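22 Mar 2025

Woke before the alarm and lay there a while. Rain had stopped. I wanted the laundry done by ten, so I started on the bedroom first and left the kitchen for later.

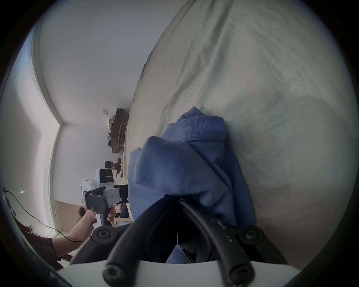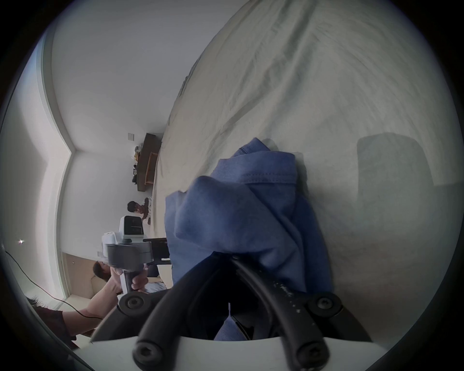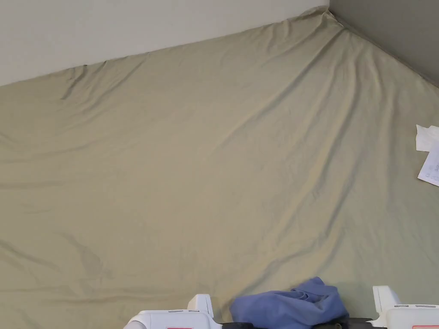

Walked down to Selloncombe after lunch to look at the allotment. The waiting list letter says I get plot 15, the one by the lower gate. Keith Haslam was there turning his compost. He had it before he moved up the hill and says the bottom end floods every winter but potatoes don't mind it much. He offered me his old water tank, 300 liters, if I can find a way to move it. Callum has a trailer. I'll ask him.

The rent is 88 for the year, due in April. Paid it tonight so I don't forget.

Sandra Lockwood called around five. Her hip is better and she is back to driving. She wants me over at Clitness for Sunday lunch the week after next. I said yes and then remembered the thing with Jordan, so one of them will have to shift.

Soup for dinner. Read 2 chapters of the Entwistle book and lost track of which brother was which. Still need seed potatoes, string, a new handle for the fork. Knee sore from the hill. Bed early.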